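Ticket 179: desktop tower will not start, drive not detected
Site: Lusville workshop
Opened: 24 September 2021
Status: awaiting part

Fault reported by Clilness: fans spin for 2 seconds, then stop. Side panel taken off and case laid flat for inspection.

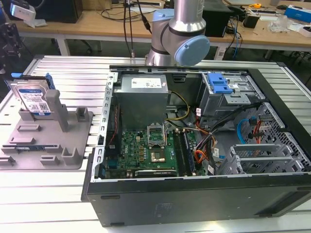

CPU socket is open and empty. Memory module left in its slot. Power supply label checked against the job sheet, no mismatch. Do not fit a processor until the supply has been load tested.

Parts are held on the grey board by the bench. Use its brackets and slots only, and keep screws off the ribbed surface.
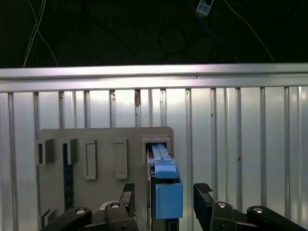 Grey holder board, brackets at left.

Hard drive is upright in the tray with its blue bracket attached. Data is to be kept. Customer puts it at around 90 GB. Clone before refitting.

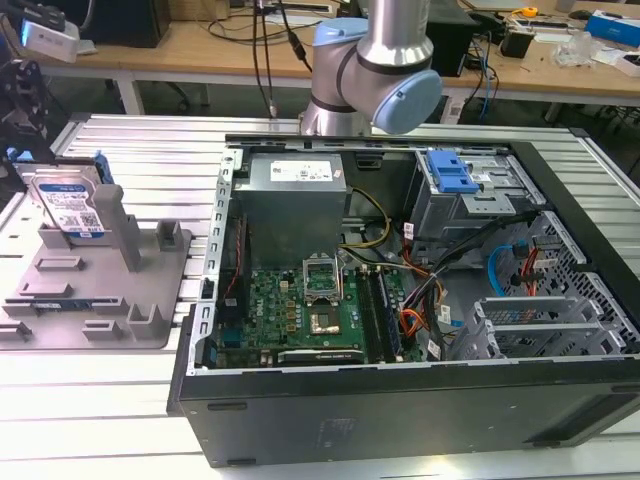
Next steps
1. Load test the supply.
2. Order processor from Poirier.
3. Refit drive, retest, update ticket.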